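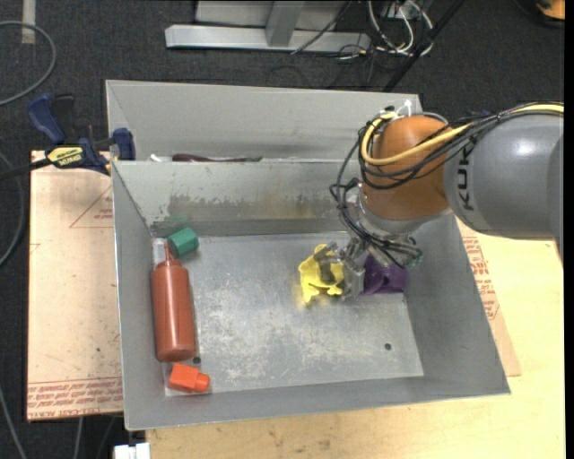 Gray metal bins with flared walls. The floor of the front one is well scuffed.

Metal Bins: Frequently Asked Questions

Which bins does Prarnance sell?
Two open-top sheet-metal bins, the Ludberg and the larger Lerholm. Both have a flat rectangular floor and walls that lean outward toward the rim, so it is easy to see and reach what is at the bottom.

My bin is scratched inside. Is it damaged?
Usually not. The floor takes the most wear, and whitish scratches there are normal after a few months of use. Worn patches low on the walls, just above the fold, are common too. Run a gloved hand over the area. If you feel a sharp edge or a hole, stop using the bin and contact us.

Can I get the scratches out?
No. A soft cloth and dish soap will take off grime, but scratches stay. Please don't use steel wool — it leaves more marks than it removes.

How much weight can a bin hold?
The Ludberg is rated for 550 pounds and the Lerholm for 2,000 pounds, with the load spread over the floor and the bin standing on a level surface. Neither rating applies when a bin is lifted or hung.

Can I put bins right up against each other?
Yes. They can stand back to back with the rims touching. Leave a gap if you need to get a hand or a broom between them.

Can the bins be stacked?
Empty bins nest inside each other, up to 6 high. Full bins should not be stacked.

Do small or soft items need a liner?
It's up to you. Folded or light pieces tend to end up at the base of a wall, where they are harder to spot. The Fashola liner is pale and covers the floor and the lower part of the walls. It fits the Ludberg only.

Can I keep a bin outdoors?
We don't recommend it. Rainwater can collect on the floor.

Do you sell replacement walls or floors?
No — each bin is made as one unit. Orders of replacement bins ship from our warehouse in May and October. Liners ship all year.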